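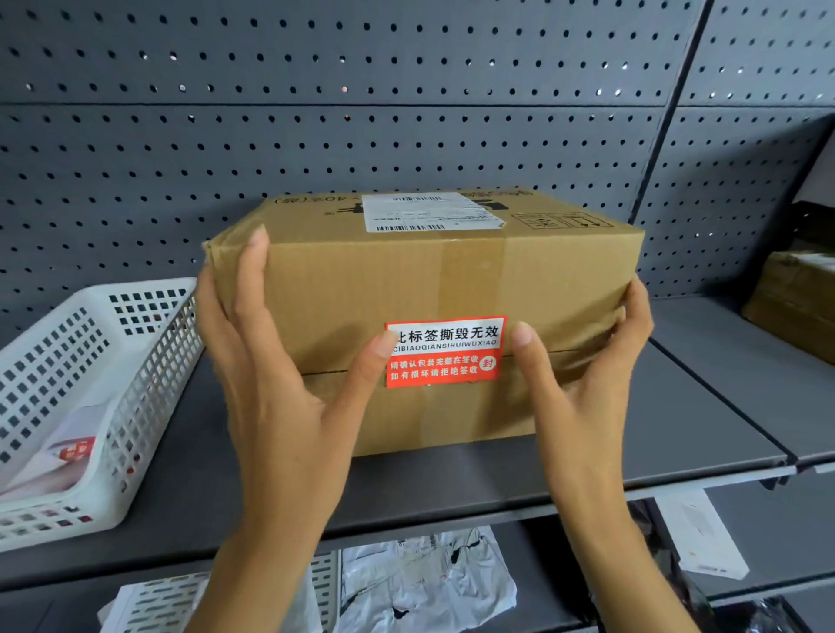 Search products Search

Reports > Costumes > Skostach inflatable line > June

Progress to end of June, for Hervé Tessier

Pattern work on the adult dragon suit is closed. Noloritz delivered the revised blower housing, and the fan now holds the tail at full volume with the visor open. Of 200 pre-production suits, 83 have passed seam inspection; the rest are waiting on zipper tape from Dikon.

Open items:

Child sizes – grading is done for 2 of the sizes. I-hsuan Chiang has the remaining patterns.

Battery pack – the belt clip slips under load. A wider clip is on order.

Flammability – samples are with the lab, no result yet.

Spending is within the second installment. The order for the first 1000 units will be placed once the lab report is in.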